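Ticket 94 – Remote start drops out after 2 minutes
Product: Vondance plug-in remote start module
Opened by: Brijesh Sengar
Assigned to: Aileen Tan
Status: Closed

Brijesh Sengar
Module is installed in a pickup, automatic, factory key. Truck starts from the fob every time, runs for 2 minutes, then shuts off. Parking lights flash four times when it quits. Starting with the key works fine and it will idle as long as I want. Battery was replaced in April.

Aileen Tan
Four flashes means the module lost the engine speed signal. Please check two things:
1. Is the tach wire connected, or is the module set to read speed from the data plug?
2. What idle speed does the dash show when the engine is warm?

Brijesh Sengar
Tach wire is taped off. The installer at Sokelbridge told me it wasn't needed on this truck. Cold idle is 900 and it comes down once it warms up. I don't have an exact warm number, the needle is hard to read down there.

Aileen Tan
The installer is right that the wire can stay off, but then the module has to learn idle from the data plug with the engine warm. If it was learned cold, it can read the lower warm idle as a stall and shut down. Please redo the learn step:
– Drive until the temperature gauge is at its normal spot
– Park, all accessories off, hood closed
– Hold the module button until the light goes solid, then let go
– Wait for one flash of the parking lights
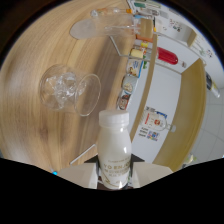
Range can also be checked while you are at it. The fob should reach up to 200 feet with a clear line to the truck. If it is a lot less, move the antenna away from the metal at the top of the windshield.

Brijesh Sengar
Redid the learn step warm. Got the one flash. Started it from the fob twice after that and it ran the full timer both times. Range is fine, didn't touch the antenna.

Aileen Tan
Thanks. I have passed a note to Gaurav Dixit to add the warm engine step to the install sheet. Closing this one. Reply here if the four flashes come back and it will reopen.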